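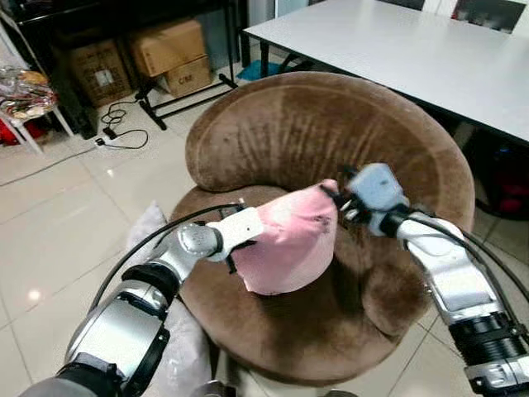 How long before a race should you stop running hills?

Eight days, for me. I tried five last year and my calves were still sore at the start.

So today was the last real climb before Breltholm. I got up at 5:30, ate toast with peanut butter, and drove out to the Clollville trailhead with the heater on my feet. Two other cars in the lot. I did the out and back to the water tank and then went up again as far as the second gate. My watch says 1,229 feet of climbing, which is less than half of what the race has. The race has 3,000. I have known that number since January and I still don't like it.

The bottom part was soft from the rain and I walked more of it than I planned. From the first gate up it was fine. Breathing was steady, no side stitch. I kept my hands off my knees until the steep bit under the tank, and then I gave in and used them. I think I'll do the same on race day and not be proud about it.

The new Hisecks rubbed on the left heel again. Same spot, a little above where the sock seam is. I stopped at the tank and retied them with the extra loop and that helped on the way down. If I had sense I would wear the old pair, but the tread is worn off under the toes and I slid twice in them last month. Tape on the heel, then. I need to buy more of it, the brown kind that doesn't peel off when it gets wet.

Downhill was slow. My left knee complained from the second gate to the parking lot. It went away once I was sitting in the car and came back when I got out of the car.

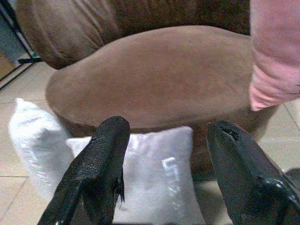

I have been skipping the knee exercises, so this evening I did the whole sheet. Wall sits, heel drops, the one with the band, then the long stretch for the front of the hip. The tile floor is hard on the kneecap, and beige tile shows every crumb when your face is that close to it, so I should sweep. I folded a towel under the knee and that was enough padding. The hip stretch is tighter on the left than on the right, same side as the bad knee, and the therapist did tell me the two were connected. Twenty minutes for everything. I can find 20 minutes a day from now until the race.

I also ate too little again. Toast in the morning, one gel at the tank, and then nothing until almost two, when I had cold rice and eggs standing at the counter. I had a headache by three. The plan from now on is to put a sandwich in the car and eat it before I start the engine.

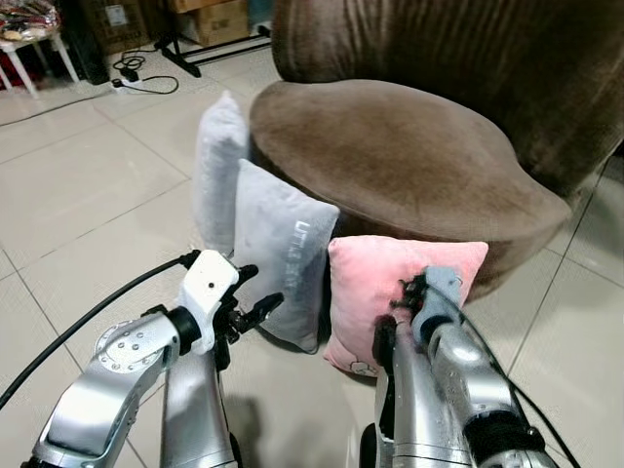
The other thing I keep forgetting is salt. Last summer I cramped at the Brennan aid station and sat on a cooler there for a while feeling stupid. They had pickles and broth and I took both, and I was able to walk out. This time I want to carry the salt tabs in the front pocket, where I can reach them without taking the vest off.

Things left to do: tape, gels (not the coffee ones), pick up the bib, charge the headlamp. The start is at 6 and it will still be dark in the trees. I should print the parking directions too, my phone had no signal out there last year and I drove past the turn. 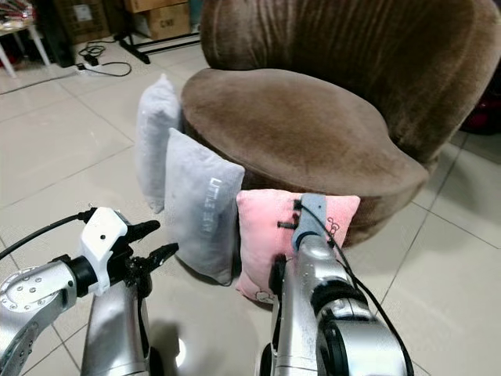 I put the bib pickup on the kitchen calendar so I can't pretend I forgot. They close the table at seven and they don't hand out bibs in the morning. I'd have to leave work a little early for it.

Tomorrow is an easy flat one by the canal if the knee is quiet. If it isn't, the bike. In bed by 9:30 either way.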